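Gornell: patrones de bloques de patchwork en texto plano

LÉEME, versión 2
Última revisión 22/06/2021

Qué es

Colección de bloques de patchwork pasados a ficheros de texto. 38 bloques de momento. Cada uno con su cuadrícula, la tabla de corte y las notas de costura que tenía apuntadas en libretas. Lo empecé para no perder los papeles y ha ido creciendo.

No es un programa. No hay que instalar nada, se abre con cualquier editor. Si quieres una hoja de cálculo, los ficheros de corte van separados por punto y coma y entran sin problema (ojo con los decimales, van con coma).

De dónde salen los bloques

La mayoría, tradicionales: nueve parches, estrella de Ohio, cabaña de troncos, gansos volando, molinillo, escalera de Jacob. Redibujados desde cero, ninguno está copiado de revista ni de libro.

Dos son míos, Hernura e Illeseck. Hernura es una estrella metida dentro de un marco partido, queda bien en dos colores. Illeseck es más lioso, lleva costuras en Y y todavía no estoy contenta con las medidas del triangulo pequeño. Si lo coses, haz antes uno de prueba en tela barata.

El muestrario Sotomayor va aparte, en su carpeta. Es la colcha entera, con orden de filas y cenefa. No mezclar con los bloques sueltos, usa otro tamaño.

Carpetas

bloques: una ficha por bloque, el nombre en minúsculas y sin tildes
corte: las tablas, mismo nombre que la ficha
sotomayor: la colcha completa
pendientes: cosas a medias, no fiarse

Qué trae cada ficha

nombre: el más corriente en castellano
otros_nombres: variantes, si las conozco
cuadricula: filas y columnas
lado: medida del bloque terminado, en centímetros
telas: cuántas telas distintas como mínimo
tecnica: piezas rectas, triángulos, papel, aplicación
dificultad: fácil, media o alta, a ojo mío
notas: hacia dónde planchar, en qué orden unir, manías

Si un campo está vacío es que no lo sé. No es un cero.
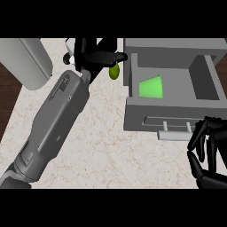
Medidas y margen de costura

Todo en centímetros. Las medidas de corte YA llevan el margen, no lo sumes otra vez. El margen es de 0,75 en todas las tablas. Si coses con prensatelas de cuarto de pulgada te va a salir el bloque un pelo más grande, da igual mientras los hagas todos igual, pero no mezcles bloques hechos de una forma con bloques hechos de la otra. Luego no casan las esquinas y a descoser.

Los triángulos de medio cuadrado están calculados para cortar el cuadrado grande, coser a los dos lados de la diagonal y recortar al final. Sobra tela a propósito. Quien prefiera cortar los triángulos sueltos tiene que hacerse sus cuentas, no las he puesto.

Planchado: hacia la tela oscura salvo que la ficha diga abierto.

Cantidades de tela

Solo en Sotomayor. En los bloques sueltos no vienen, depende de cuántos hagas. Las de Sotomayor están calculadas con tela de 110 de ancho y sin contar encogido, así que compra algo más si lavas antes. La trasera no está incluida. El ribete sí.

Fallos conocidos

En la cabaña de troncos la tira del último lado está puesta dos veces en la tabla. Cortar solo una. Pendiente de quitar.

La ficha del molinillo dice dificultad media y es fácil.

Illeseck, lo dicho arriba.

Hay tildes rotas en algun fichero viejo, por guardar con otra codificación. Se lee igual.

Cambios de la versión 2

Pasadas todas las medidas de pulgadas a centímetros y redondeadas al cuarto. Si tienes bloques cosidos con la versión anterior, sigue con la anterior hasta acabar la colcha.
Campo otros_nombres nuevo.
Fuera las fichas de hexágonos, que no eran bloques. Irán en otro sitio cuando tenga rato.

Uso

Cose lo que quieras, regálalo, véndelo, llévalo a una feria. Para clases también, puedes imprimir las fichas y repartirlas. Lo único que pido es no vender los ficheros tal cual, y si publicas las tablas, que pongas que vienen de Gornell.

Para mandar correcciones

Nombre del bloque, qué medida está mal y cuál te ha salido a ti. Mejor si lo has cosido. Las correcciones hechas solo sobre papel las miro, pero tardan más porque tengo que hacer yo el bloque. En junio contesto poco.

Falta por hacer

Tabla de equivalencias a pulgadas
Fichas de cenefas
Revisar los nombres, hay bloques que cada una llama de una manera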